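Shared Table and Drinkware Inspection Checklist
Mitero Building, Open Work Hall
Inspector: Saimi Pesonen
Date: 1/3/22
Reviewed by: Dilani Dissanayake

Section A. Drinkware left on tables

A1. Mugs stand on their base, on a level part of the tabletop. Comment: see item A3.
A2. Plastic mugs free of cracks at the rim and handle. Inspect in daylight, inside and out. Red plastic mug entered on the register.
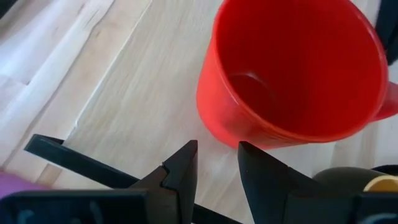
Photo: Mitero Building Services / S. Pesonen

A3. Mugs not in use returned to the kitchen by the end of the shift. Not met. Red mug and black mug both found on wooden tables. Users to be reminded in writing within 14 days.
A4. No mug placed where a sleeve or cable may catch the handle. Met.

Section B. Tables and raised shelves

B1. Wooden tops free of splinters; seams between planks closed and clean. Check by hand along the grain. Met. Light seam visible; no action required.
B2. Metal legs and uprights of raised shelves stand flat on the tabletop and do not rock. Met. Retest in July.
B3. Shelf planks secured to the metal framing. One fastening tightened during the visit.
B4. Drinkware kept clear of shelf legs. Advisory. Where space permits, mugs should be moved to the opposite end of the table.

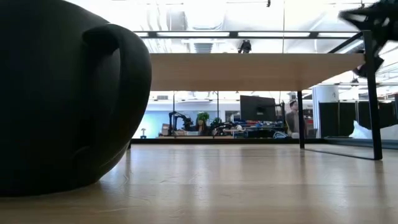
Item B4: black mug and raised wooden shelf with black metal framing.

Section C. Follow-up

C1. Written reminder on item A3: Ülle Tamošiūnaitė.
C2. Retest of item B2: Anežka Zelenák.
C3. Copy of this checklist to be kept in the Jireš office file.

Overall result: Satisfactory, with 2 comments requiring action.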